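Informe de avance a la entidad financiadora
Proyecto Lelley: envolventes reutilizables para equipos de medida de interior
Entidad ejecutora: Pandska
Entidad financiadora: Fondo Florndale
Fecha de cierre del informe: 5/4/21

1. Objeto del informe

El presente documento recoge el estado de los trabajos de la segunda fase del proyecto Lelley, dedicada a la revisión de la envolvente de plástico blanco y a la definición del procedimiento de montaje en mesa. Se informa de las tareas ejecutadas, de las desviaciones respecto al plan aprobado y de las necesidades previstas hasta el final de la fase. Los aspectos relativos a la electrónica quedan fuera del alcance y se tratan en la memoria del socio Shabalala.

2. Situación general

De los 11 paquetes de tareas previstos, los correspondientes a diseño de la envolvente y preparación del puesto de montaje están cerrados. Permanecen abiertos los de ensayo de cierre, etiquetado y embalaje. El retraso acumulado afecta al ensayo de cierre y procede de la entrega tardía de la tornillería por parte del proveedor. El pedido fue reclamado dos veces y se recibió completo, con la longitud correcta, pero fuera del plazo contratado.

El plan aprobado contemplaba una tirada de 3000 unidades. A la vista de la revisión del molde se propone fabricar primero 2000 y retener el resto hasta disponer de los resultados del ensayo de cierre. La modificación no altera el coste unitario pactado con el moldista, que ha confirmado por escrito el mantenimiento de la tarifa para ambas entregas.

3. Envolvente

La geometría adoptada es la de caja rectangular abierta por arriba, con tapa atornillada. Se descartó la tapa a presión prevista en la propuesta inicial: en las piezas de prueba el encaje perdía ajuste tras aperturas repetidas y obligaba a sustituir el conjunto. La fijación con tornillo permite abrir el equipo para mantenimiento y conservar la misma caja.

Los cambios introducidos en el molde respecto a la versión anterior son los siguientes:

Aumento del espesor de pared en la base de las torretas de esquina.
Redondeo de la arista interior entre fondo y paredes, para facilitar la limpieza.
Supresión del texto en relieve del fondo, que pasa a etiqueta adhesiva.
Acabado mate en todas las caras, en sustitución del brillante.

El acabado mate ha reducido las reclamaciones por marcas superficiales en la recepción. Como contrapartida, el polvo de taladrado se adhiere más a las paredes y hay que retirarlo con cepillo antes de colocar la tapa.

4. Puesto de montaje

El montaje se realiza sobre mesa, con la caja abierta apoyada por el fondo y las torretas hacia arriba. El operario comprueba primero el alojamiento de los tornillos, limpia el interior, coloca la placa y presenta la tapa. El apriete se hace en diagonal y en dos pasadas. La mesa debe quedar despejada de restos de plástico entre una unidad y la siguiente, dado que las virutas rayan el fondo al deslizar la caja.

La inspección visual de la pieza vacía se hace desde arriba, con luz intensa sobre el interior. Con el plástico blanco y mate, los rechupes y las rebabas se distinguen mal si la luz llega desde el frente, por lo que se ha fijado una posición lateral para la lámpara. Se revisan el fondo, las paredes interiores, el borde superior y la boca de cada torreta.
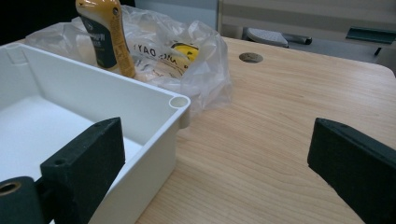

¿Se puede reutilizar la misma caja después de una reparación?
Mientras la rosca de las torretas conserve el apriete y el borde no presente fisuras, la caja se reutiliza con una tapa nueva o con la original. Si una torreta está pasada de rosca, se retira la pieza y se envía a triturado.

5. Ensayo de cierre

El procedimiento está redactado y pendiente de ejecución. Consiste en ciclos de apertura y cierre con atornillador de par regulado, seguidos de la medición de la holgura entre tapa y borde. Se considerará no apta toda pieza con giro libre del tornillo, grieta visible en la torreta o apoyo irregular de la tapa. Las piezas no aptas se conservarán identificadas hasta la aceptación del informe final.

El moldista ha solicitado asistir a la primera sesión. No se aprecia inconveniente, siempre que la selección de las muestras corresponda a Pandska.

6. Incidencias

Un lote de preserie llegó con rebaba en el borde superior. Se devolvió y fue repuesto sin cargo.
La etiqueta adhesiva se despega sobre el acabado mate cuando se aplica antes de cepillar. Se ha cambiado el orden de las operaciones.
El cartón de embalaje contratado deja juego lateral. Se ha pedido muestra de un separador interior a 2 proveedores.

7. Presupuesto

El gasto ejecutado se mantiene dentro de la partida aprobada. La modificación del molde se ha cargado a la partida de utillaje y el separador de embalaje, si se aprueba, se cargará a la de material fungible. No se solicita ampliación de fondos. Se solicita autorización para dividir la tirada en los términos del apartado 2.

8. Tareas hasta el cierre de fase

Ejecución del ensayo de cierre y entrega de resultados antes de terminar abril.
Validación de la etiqueta con el nuevo orden de montaje.
Elección del separador y prueba de caída del bulto completo.
Entrega a Shabalala de cajas vacías para la prueba de encaje de la placa definitiva.

Los planos revisados y el procedimiento de ensayo se remiten como anexos A y B.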